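Support > Guides > Bench Cells > Sutetti
Home Products Manuals Parts Contact

Section 4: Setting Up the Cell, and the People Who Work Next to It

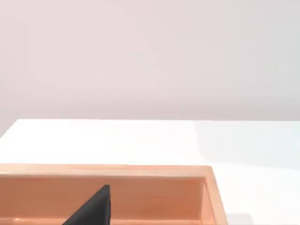

By now you have bolted the arm down, run the cables, and found out which of your coworkers reads manuals. If that turned out to be you, congratulations on your new job. Section 3 covered the hardware. What follows covers the first shift of sorting with the Sutetti bench cell, including the parts that involve human beings, who were left out of earlier editions and wrote to us about it.

The procedure was worked out at our Unimdale plant, where the small-parts line went from hand sorting to a mixed arrangement in October. Where your shop differs from Unimdale, use your judgment. Where your supervisor differs from your judgment, see 4.5.

4.1 Before You Start

You will need:

- The key for the mode switch
- The tray position sheet for your line
- One person who used to do this job by hand
- A pencil

The third item is required. At Unimdale we tried it first with two engineers and a laptop, and the cell spent a morning putting left-hand brackets in with right-hand brackets, very gently and at excellent speed. A sorter with nine years on the line walked by, looked in, and told us what was wrong before she had put her coffee down. Schedule this person on the clock. "Swing by on your break" is not scheduling.

4.2 First Run

1. Turn the mode switch to SETUP and take the key out. Put the key in your pocket. The hook by the door is for people who enjoy looking for keys.

2. Set the tray against its stops and check it against the position sheet. If the tray rocks, fix that now. The arm will believe whatever you tell it about where the tray is, and will go on believing it all day.

3. Start Tarkov, the control program, and load the job for your line. If two jobs have nearly the same name, open both and compare them. Please delete one when you're done. You won't, but please.

4. Jog the gripper down into the empty tray at slow speed. Stop short of the walls and check the clearance on every side, by eye, from outside the marked zone.

5. Save the position as your low point.

6. Raise the gripper, move it clear of the tray, and bring it back to the low point. Do this 6 times. If it misses even once, go back to step 2.

7. Load a small batch of real parts. Ask your experienced sorter to pick them out, and to include the awkward ones. Every line has awkward ones. They're usually in a coffee can somewhere.

8. Run the batch at slow speed with the sorter watching. Write down everything the sorter says, in the sorter's words. "It's grabbing it by the wrong end" is a perfectly good technical note.

9. Change the settings to match the notes, then run the same batch again.

CAUTION: Keep hands out of the tray whenever the switch is in RUN. The gripper closes on whatever is at the pick point. It has no opinion about fingers.

CAUTION: Do not reach in to "help" a part that has tipped over. This is the most common bad habit among people who sorted by hand, and it comes from being good at the job. Press HOLD, wait for the steady light, then reach.

4.3 Setting the Pace

The default rate is 70 percent of maximum. Leave it there for the first month.

You will be asked to raise it. The person asking will probably have seen the cell run faster in a demo, where the parts were clean and the next station was a cardboard box. Your next station is likely a person doing inspection, and a faster cell simply moves the pile from in front of the robot to in front of them. At Unimdale we learned this in one afternoon, and the pile was admired by several managers.

To change the rate later:

1. Ask the inspection station what they can handle.
2. Believe the answer.
3. In Tarkov, open Rate and enter the new figure.
4. Go back after lunch and ask again.

NOTE: The rate setting has a lock. Give the code to the line lead and the inspector. Other people can have it if they're willing to do inspection for a week first.

4.4 Who Does What Now

Fill in this part before the cell goes into RUN. It takes about 46 minutes if everyone is in the room and most of a year if they aren't.

Loading: Someone brings parts and sets trays. This is lighter work than hand sorting, and duller. Rotate it.

Exceptions: The cell sets aside anything it can't place. Somebody has to look at those parts and decide. This is harder than the old job, since all the easy ones are gone, and we suggest that the pay reflect it. The Buckley site left exceptions off the sheet entirely and found them later in a bucket under the bench, along with a sandwich.

Stops: Anyone may press HOLD for any reason. Do not ask people to fill in a form about it the same day. They will stop pressing it.

Settings: One person per shift. Put a name on the board. "The team" is not a name, and neither is "IT."

NOTE: If the cell means fewer hours for anyone, tell them before you power it on. People can count trays as well as you can, and they'd like to hear it from someone other than the delivery driver.

4.5 If Things Go Wrong

The gripper stops above the tray and stays there. The tray has probably been bumped. Reseat it and repeat steps 4 to 6.

The gripper presses on the tray floor. Your low point is too low. Press HOLD, raise it in Tarkov, and don't call it "settling in."

Parts are in the wrong bin, but consistently. Wrong job loaded. See step 3, and the advice you ignored there.

Your supervisor wants the experienced sorter moved to another line because the cell "knows the job now." The cell knows the parts you showed it. Show the supervisor your notes from step 8, then the coffee can.

The pencil is missing. Check behind the sorter's ear.

When the batch from step 7 runs clean twice in a row, turn the switch to RUN and go on to Section 5, Cleaning and End of Shift.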